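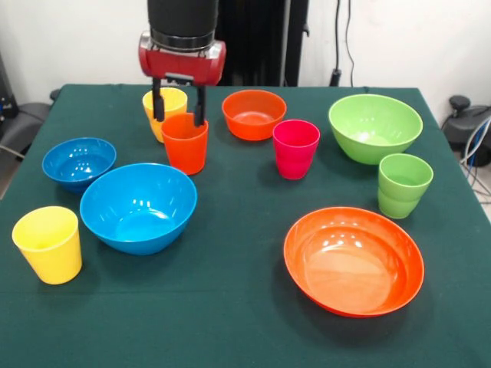 Coloured plastic cups and bowls on the green cloth, activity room table.

Community Help: Kitchens, Halls and Shared Facilities
Topic: Crockery and tableware
Status: Open
Replies: 3

Sorting and storing coloured plastic tableware in a shared activity room

Submitted by: Programs Desk, Siregar Neighbourhood Centre

Our centre maintains a supply of coloured plastic tableware for use at children's lunches and family mornings. The items are cups, bowls and plates in solid colours, including yellow, orange, pink, blue and green. They were acquired over several years from more than one supplier, and as a result the bowls of a given colour are not necessarily of the same size. The wide, shallow orange bowl does not sit inside the medium one, and the two blue bowls nest in one direction only.

At present all tableware is returned to a single cupboard in the activity room after washing. Different user groups apply different methods. One group stacks by colour, another by shape, and the evening hirers place everything in the cupboard in whatever order it comes off the rack. In October a full stocktake recorded 589 pieces against almost 400 in regular use, the remainder having migrated to the back of the shelf.

We would be grateful for advice on the following matters. Should the tableware be sorted by colour or by type? Is it acceptable to nest cups that have a glossy finish? Finally, is a cloth on the sorting table advisable, or should the table be left bare? We presently use a dark green cloth, which shows the pieces clearly but creases and must be laundered.

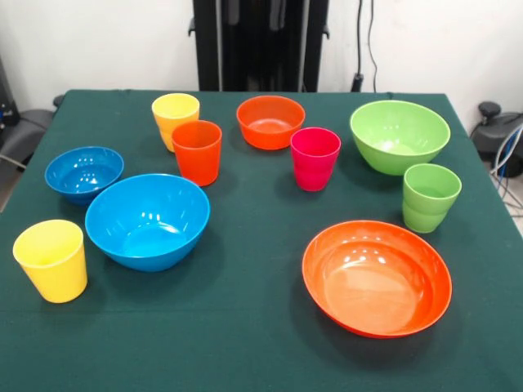 The cupboard has nine shelves of equal height and the shelving is not adjustable. Purchasing a replacement set is not under consideration this financial year.

Reply 1
Submitted by: Mieczysław Jakubowski, Facilities Coordinator, Gakstead Hall
Marked as helpful

Our hall holds a comparable quantity of tableware and reviewed its arrangements last year. The recommendations below reflect our present practice.

Sort by type first and by colour second. Cups should be kept with cups and bowls with bowls. Within each type, colour may be used to make up table sets where the program requires it, for example a lime-green cup issued with a lime-green bowl. Sorting by colour alone places tall tumblers beside shallow bowls and wastes a considerable amount of shelf height.

Bowls should be measured across the rim before they are assigned to a stack. Place the widest at the bottom. Where two bowls of the same colour differ in size, keep them in the same stack with the smaller one inside. Wide, shallow bowls and plates are better given a shelf of their own.

Tapered cups may be nested once they are fully dry. We limit each stack to a height that a child can lift down without assistance. Cups nested while damp tend to hold together, and pulling them apart marks the finish. If a pair has become stuck, stand the outer cup in warm water for a few minutes and twist gently.
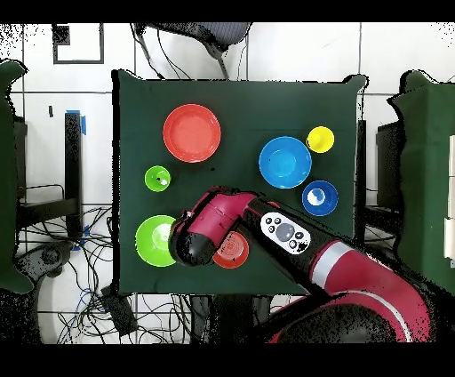
With respect to the cloth, we favour retaining it. A plain dark cloth reduces noise and prevents light pieces from sliding. It should be checked for folds before setting out, as a cup placed on a crease may tip. We keep two cloths in rotation and wash them with the tea towels.

Each shelf should carry a label at the front edge showing the type and size of item. Labels at Gakstead were initially placed inside the cupboard door, where they were not read.

Reply 2
Submitted by: Prirkiro Family Services

Colour. The children put things away by colour without being asked, and we have not found a method of persuading them otherwise.

Reply 3
Submitted by: Pendar Community Kitchen

We concur with the first reply as to type and size. We would add that surplus stock should be removed from the activity room altogether. Our kitchen retains 200 pieces on open shelves and stores the balance in lidded tubs, marked with the contents and the month of packing. Any piece with a cracked rim or a cut in the inner surface should be withdrawn when the tubs are exchanged.

Regarding fixed shelving, a wire riser placed on the shelf will provide a second level for the smaller bowls. The depth of the cupboard should be confirmed before purchase. Could the centre advise whether its doors are hinged or sliding?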